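Basbridge Pocket Guide, folded map edition

Basbridge covers 42 square miles, most of them uphill. Our guide gets all 28 neighborhoods onto one sheet – including Barros, which the last edition left off.

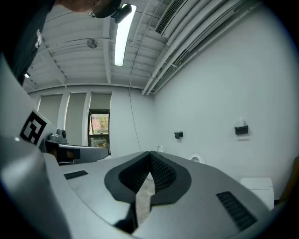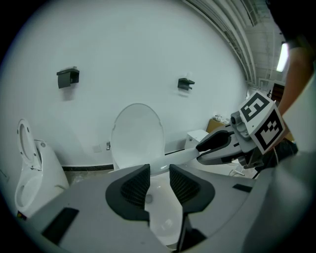
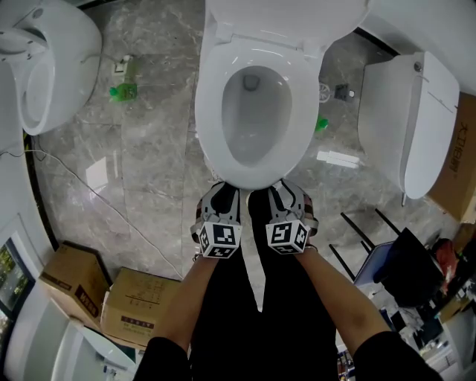
Does the map show bus routes?
All 35 of them are on the back, with the Friday night lines in green.

Printed by Stilletti on paper that survives a coat pocket. Refolding it correctly is between you and the map. New edition every August.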